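# The Hat Problem

In the old printing house at Stitesbridge, where the members pay by the month and bring their own coffee, Renata Ocampo has been building a machine which should learn to take a hat from a stand and put it back. She began in March. She is a costume maker by trade, and she learned the electronics slowly, in the evenings, from the other members.

"People ask me why I do not begin with a cube," she says. "But I have no use for a cube. I have hats."

A soft hat is difficult for a machine. It has no fixed shape, and when you push one side of the brim, the other side answers. Ocampo's first arm, a kit she named Merkik after a street in her childhood, could close its fingers well enough, but it pressed the hat flat before it lifted it. She wrote rules for the height and the angle for many weeks. Then she put the rules away and decided to show the movement by hand.

For this she made a pair of hand-held grippers in black plastic. Each has two fingers and a handle, and each carries a white triangular plate with black dots, from which the software can find its position. The person holds one in each hand and does the task as the machine should do it. The movements are recorded, and later the arm tries to follow them.
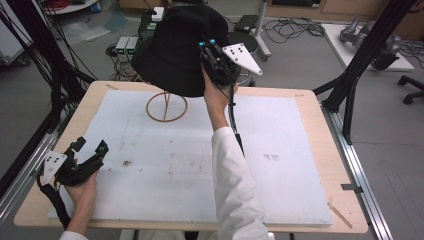 *The right-hand gripper at the brim of the bucket hat, the left one held low. Workshop at Stitesbridge.*

The work is more tiring than I expected. Ocampo let me try it for an afternoon, and my wrist complained before the hat did. One must forget the fingers one was born with. I wanted all the time to support the crown with my thumb, and there is no thumb. She told me to come to the brim from below and to wait a moment before lifting, so that the cloth could settle - a habit she has from fitting hats on actors.

Until now she has recorded 471 tries. She kept 194 of them. The rest she threw away for reasons written in a school notebook: stand moved, cable caught, sneezed. The cables are her old enemy. One runs from each gripper, and she has changed the way of fixing them so often that she does not want to speak about it.

The money is modest. The plastic parts of one gripper cost her 85 dollars to print, including the failed ones, and the aluminum rails for the table came from Farías, a shop in Sarkport that sells leftover lengths by weight. She went there with a drawing and came home with longer pieces than she asked for, because the owner did not like to cut them.

And does the arm lift the hat? Sometimes. On the day of my visit it took the brim properly 2 times, and once it carried the hat together with the stand, which fell on the floor with a small noise. Ocampo wrote this in the notebook also. She wants next to try a beret, and after it a straw hat with a ribbon, if the theater will lend her one.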